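Bonorora Civic Forum > City Hall > Council & Elections
Thread: Charter amendment on midterm vacancies, section 14

ledgerline
The draft charter amendment went up on the city clerk's page in March and I have now read it twice. Posting the mechanics here because the mailer leaves most of them out.

Current rule: when a council seat opens midterm, the remaining members appoint a replacement by simple majority. The appointee serves out the full remaining term. There is no deadline for the appointment.

Proposed rule: the council has 40 days to appoint. If more than 2 years remain on the term, the appointee serves only until the next regularly scheduled city election, and the seat goes on that ballot for the unexpired portion. If the council misses the deadline, the mayor appoints, with the same time limit on the appointee.

My concern is the last part. A mayor with a friendly bloc on the council can have that bloc vote down every name until the clock runs out, and then pick whoever the mayor wants. The old rule was slow but it never gave the mayor a seat.

quorum_call
The bloc would need to be large enough to defeat every nominee, and a bloc that size can usually win the appointment vote outright. The case where your scenario matters is an even split. With one vacancy we have an even number of members, so a tie is possible, and the mayor's side only has to hold the tie.

That is a real gap in the text. It is a narrow one.

ledgerline
Narrow until you look at the votes. The council has tied on the Prusura paving contract and on both of the last zoning appeals, and those were just the cases where somebody was out sick. Take a member off for good and a tie is the default.

eastbank_renter
Why not just hold a special election every time? State law allows it. Mac Mathúna Ward went without a representative for most of a budget year under the current rule, and the ward's street repair list got pushed to the back because there was no one in the room to argue for it.

quorum_call
Cost and turnout. A stand-alone special election needs the same poll worker training, the same ballot proofing and the same machine testing as a general, and the county bills all of it to the city. Then hardly anyone votes. The last one we held was for the library levy and the participation was embarrassing.

Putting the seat on a scheduled ballot adds one line to a ballot that is being printed anyway.

eastbank_renter
Cost is a fair point. Turnout is not. Low turnout still beats six people in a conference room.

tallysheet
Former poll worker, current reader of fine print. There is a second problem in section 14 that has not come up yet. The text says "next regularly scheduled city election" and does not set a cutoff for vacancies that occur close to one. If a member resigns after the candidate filing window closes, the seat is supposed to go on a ballot that is already final. The clerk would either have to reopen filing or ignore the charter.

Most cities handle it with a cutoff date: a vacancy before the date goes on the coming ballot, a vacancy after it waits for the following one. Ours has no such sentence.

ledgerline
I missed that. It also affects the 2-year test. The draft does not say whether remaining time is measured from the resignation date, the effective date of the resignation, or the date the council formally declares the vacancy. Those can be weeks apart. A member could choose an effective date to land on either side of the line.

tallysheet
Correct. The declaration date is the one I would use, since it is in the minutes and can't be argued with later. It does mean the council has to be required to declare promptly, or they can sit on it.

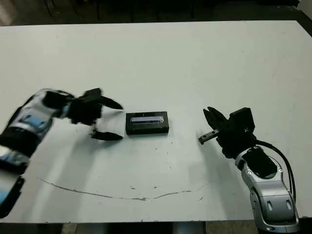 plainballot
Does the amendment apply to an appointee who is already serving when it passes?

tallysheet
Section 14(c) exempts anyone appointed before the amendment takes effect, so a sitting appointee finishes the term under the old rule.

plainballot
Thanks. So the Mac Mathúna Ward seat does not go on the ballot early regardless of the result.

tallysheet
Right. It comes up at the normal end of its term.

hillside_no
Voting no. Every charter change in this city gets sold as a cleanup and ends up moving authority to the mayor's office. The budget transfer amendment was described as technical too. Now department money gets moved around between hearings and the council finds out from a memo.

quorum_call
The budget transfer amendment was a different section written by a different drafting group. It has no bearing on whether this text is sound.

hillside_no
It has bearing on whether I trust the summary. The mailer says the amendment "returns the choice to voters." It returns part of a term to voters, sometimes, if the vacancy falls early enough. With 4-year terms, any seat that opens in the back half stays appointed to the end, same as today. The mayor fallback is in the last sentence of the second page.

ledgerline
The summary is weak, agreed. The clerk is required to publish the full text at the same size as the summary, and on the mailer it looks smaller to me. I sent an email on that and have not had a reply.

eastbank_renter
I think you are all letting the edge cases decide it. Under the current rule an appointee can hold a seat for nearly a full term without facing a voter. Then they run as an incumbent with the title on the yard signs. The amendment shortens that in the worst cases. I can live with a bad tiebreaker to get it.

quorum_call
That is where I am as well. Yes on the amendment, and push for an ordinance to patch the filing cutoff. The charter says the council may adopt procedures "consistent with this section," and a cutoff date is a procedure.

tallysheet
I doubt that holds. If the charter says next scheduled election and the ordinance says the one after, those conflict, and the charter wins. It would take one candidate with a lawyer. The fix has to be in the charter text itself, and the text is locked once the council refers it to the ballot.

quorum_call
Has it been referred? I thought the second reading was still pending.

tallysheet
Checked the agenda. First reading is done, second reading is the next regular meeting, 7 p.m. Amendments from the floor are allowed at second reading. After that it is locked.

ledgerline
Then there is time for written comment. I would ask for 3 changes:

1. A filing cutoff for late vacancies.
2. Remaining time measured from the date the vacancy is declared, with a deadline to declare it.
3. If the council fails to appoint, the seat goes to a special election. Delete the mayoral appointment.

hillside_no
With the third one in, I would consider voting yes.

quorum_call
I support the first two. The third brings the cost problem back. An alternative is a drawing by lot between the tied finalists. It sounds crude but it costs nothing and neither side can plan around it.

eastbank_renter
A coin flip for a council seat. No.

quorum_call
Plenty of places already break tied elections that way.

eastbank_renter
Those candidates got votes from the public first. Your two finalists got them from each other's friends on the council.

plainballot
Where do written comments go? The link on the council page opens the Vivix portal and it wants an account, then an address check, and then it timed out on me.

ledgerline
The portal is optional. The clerk's office takes comments by email or on paper at the counter. Put the agenda item number in the subject line or the first line of the page, otherwise it is filed as general correspondence and does not go in the packet. Comments need to be in by noon the day before the meeting.

tallysheet
Keep it to one page and quote the subsection you want changed. Members do read the packet, at least the short items in it. I am sending language for the cutoff tonight and will paste it in this thread so people can pick at it.

hillside_no
Paste it before you send it. "Regular" and "regularly scheduled" are defined differently in the election chapter, and the draft uses both.

tallysheet
Good catch. Give me until 9 p.m.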